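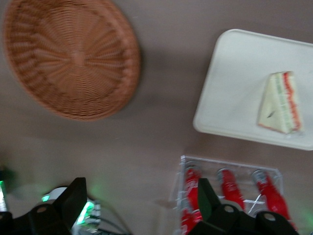 Refreshment tables at Ferncombe: revised guidance for fall
Search Ferncombe Dining Services Search posts Clear

1/ Ferncombe Dining Services has revised its guidance on small refreshment tables. The guidance applies to all self-service tables set for meetings, readings and receptions in Juhász Hall, the Skosora Room and the ground-floor lounges. A thread for event hosts follows.

2/ The standard light setting is made up of a round woven wicker tray, a white rectangular tray for sandwiches, and a clear bottle rack. Hosts may add to this setting. We ask that they not replace its parts with items from home.

3/ Last year our staff supplied 846 light settings. A good number of the comments we received concerned the same few matters: where the sandwiches should go, how the bottles should be kept, and what the wicker tray is for. We address each of these below.

4/ The white tray is the sandwich tray. It has rounded corners and a slightly raised lip, and a wedge may be laid on its side with the cut face showing. Guests prefer to see the filling before they choose, and this is the simplest way to let them.

5/ Sandwiches are cut into triangles by the kitchen. Please do not cut them again at the table. A wedge that has been cut a second time tends to come apart in the hand, and the filling ends up on the carpet.

6/ The tray may be set at an angle to the table if that makes it easier to reach. Several hosts have asked whether everything must be square to the edge. It need not be.

7/ Crumbs and smudges on a white tray are easily seen. The host's table attendant should wipe the open part of the tray with a dry paper napkin whenever the sandwiches run low, and should ask the kitchen for a fresh tray when refilling. Please do not place new sandwiches on a used tray.

8/ A single remaining wedge may be left out until the end of the service period. We have received requests to remove the last sandwich early on the ground that guests are shy about taking it. Our experience at Ferncombe is that somebody takes it.

9/ Allergen cards. Every sandwich tray must have a card beside it naming the bread and the fillings. Cards are issued with the order. If the card has been lost, call the kitchen for a replacement – a handwritten card prepared from memory is not acceptable.

10/ The round wicker tray is intended for dry and wrapped goods: rolls in a napkin, packaged crackers, whole fruit, paper napkins. Cut sandwiches are not to be placed directly on the weave. Neither are cut fruit, cheese or anything in a sauce.

11/ Where bread is served from the wicker tray, line it first with a clean cloth or a folded paper liner. Liners are kept in the pantry drawer in Juhász Hall and on the lower shelf of the service cart in the Skosora Room.

12/ Wicker should not be put through the dishwasher or left to soak. Shake it out, brush along the strips with the soft brush supplied, wipe with a damp cloth and stand it on its rim to dry. The braided rim collects more crumbs than the middle and deserves a second look.

13/ We withdrew 11 wicker trays from use in the spring. Most had broken strands near the center, where the weave is under the greatest strain when the tray is carried full. Please carry these trays with two hands, one under the base.

14/ Bottles. Small soft drink bottles are to be laid in the clear rack. The rack keeps them from rolling and lets guests see what is offered. Labels should be turned upward where possible.

15/ Bottles should be chilled before they are brought out and wiped before they go into the rack. Caps remain closed until a guest opens the bottle. Attendants should not loosen caps in advance, including for children's events. They may of course help any guest who asks.

16/ Do not lay more bottles in the rack than will rest securely in it, and do not stack a second layer on the first. Keep the reserve in the cooler under the table and bring bottles out as needed.

17/ When every bottle in the rack is the same color, guests often assume every bottle is the same drink. If both regular and sugar-free versions are offered, group them and place a small card at each group.

18/ The clear racks scratch easily. Wash them by hand in warm water with mild soap and a soft cloth, rinse, and let them air-dry. Scouring pads and glass cleaner have both been used in the past, and the results can be inspected on the retired racks in the Tatance storeroom.

19/ Placement. We recommend that the sandwich tray and the bottle rack stand on the same side of the table, with the wicker tray at the other side toward the back. A guest can then pick up a sandwich and a drink without reaching across the bread.

20/ Some space should be left between items. A crowded table looks generous for the first few minutes and untidy afterward. It also leaves guests no place to rest a plate while they open a bottle.

21/ Tablecloths are optional on the brown tables. The tops wipe clean, and many hosts prefer them bare for short events. If a cloth is used, please order it together with the food – cloths requested on the day cannot be guaranteed.

22/ Service period. Filled sandwiches may remain on the table for no more than 90 minutes. The attendant should note the time at which the tray was set down and write it on the back of the allergen card. Sandwiches left at the end of the period are to be discarded and may not be taken home.

23/ Unopened bottles and wrapped goods should be returned to the pantry. Returned bottles are credited to the host's account within five working days.

24/ Clearing. Remove food first, then bottles, then the racks and trays. Empty bottles go in the recycling bin by the pantry door with their caps on. Stack white trays with a sheet of paper between them, and do not stack anything on the wicker.

25/ Orders for the fall term open on 28 July 2023. The light setting serves about 11 guests and may be ordered in multiples. For groups larger than that, please speak with our office before ordering, as the Skosora Room has limited table space.

26/ Orders should be placed at least five working days before the event. The order form asks for the room, the start time, the name of the table attendant and any dietary needs known to the host. Forms without an attendant's name will be returned.

27/ Questions may be sent through the dining desk in Juhász Hall or by telephone at extension 373. Damaged trays and racks should be reported to the same extension. Hosts are not charged for ordinary wear.

28/ A printed copy of this guidance will be placed in each pantry by the first week of October. Until then, the card dated last fall remains on the wall and should be disregarded where it differs from this thread – in particular on the washing of wicker.

29/ Correction to post 11: liners for the Skosora Room are on the upper shelf of the service cart. The lower shelf holds cloths.

Related posts
Ordering coffee and hot water for Juhász Hall
Allergen cards: how to read them and where to put them
Tatance storeroom: hours for returning equipment
Care of wooden boards and serving tongs
Skosora Room table plan
Fall term menu: sandwiches and rolls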